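From: Igor Sadowski
To: grirnora-demos
Subject: Re: bag task, how many more?

Urszula Kalinowski wrote:
> We have 439 episodes of the bag task as of this morning. Amirhossein
> thinks another 73 would get us past the plateau. Can Lorkthorpe
> take the extra shifts in December?

We can take the shifts. I don't see what they buy us. I went through 31 of the episodes last night and they are close to the same episode 31 times. Same green bag, same white table, same kind of lift.
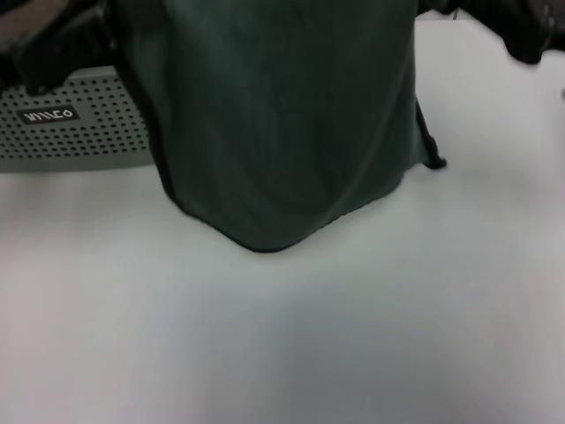

Green bag at the table, cord hanging on the right.

Look at the cord. If the policy keeps missing it, I'd want episodes where the cord starts somewhere awkward, and I found 2. Adding 73 easy ones makes the average look better and teaches it nothing about the part it gets wrong.

I also don't trust the wrist view as much as Zbigniew does. Plenty of what goes into training from that camera is white panels and ceiling lights.

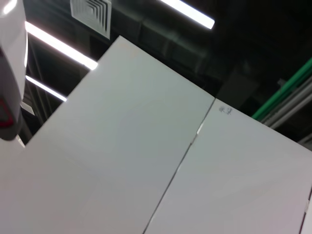
So before anyone books operators, could we hold out one bag color and see what the current checkpoint does with it? Wiesława has the eval script from the Bronon runs. If it falls over, then more of the same green bag was never going to help, and I'd like that settled before we talk about shifts.

Igor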